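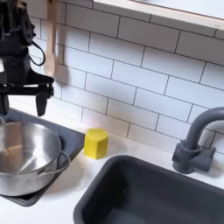
Tremo Kitchen Tasks: Data Card

Maintained by the Gachanja Student Robotics Club
Last revised 17th March

Summary

Tremo Kitchen Tasks is a set of 500 teleoperated episodes recorded by club members for the manipulation category of the Drandonis student competition. Each episode contains joint positions, gripper or hand state, video and a one-line task instruction. The set is intended for training and comparing small policies on short household tasks.

Setup

All episodes use a single arm mounted at a play kitchen with a stovetop, a sink, a pot and loose blocks. The arm carries either a two-finger gripper or a multi-fingered hand. The field end_effector records which one was fitted. Episodes last up to 30 seconds and are stored in the Plurner log format, version 2. 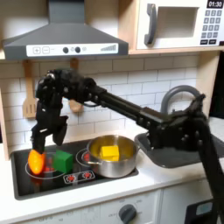

Task instructions were written by the operator before each episode and were not edited afterward. They name objects by color and kind, and locations by fixture. For example, with the orange pepper on the left burner and the yellow block in the pot on the right burner, a valid instruction is "move the pepper to the sink." Instructions that depend on left and right are given from the viewpoint of a person facing the stove.

Splits

Episodes are divided by recording session so that no session appears in more than one split. Sessions held in December form the test split. Teams entering the competition may not train on it.

Known limitations

The cameras were moved between sessions, and calibration files must be matched by session number.
The arm hides part of the work surface in many episodes.
Failed attempts are included and carry success = 0. This label was assigned by the operator and has not been independently checked.
Hand episodes from the first 5 sessions have no fingertip force readings.

Use and citation

The data may be used for teaching and noncommercial research. Publications should cite the club and the version number. Errors in labels or calibration should be reported through the issue tracker, with the session and episode numbers included.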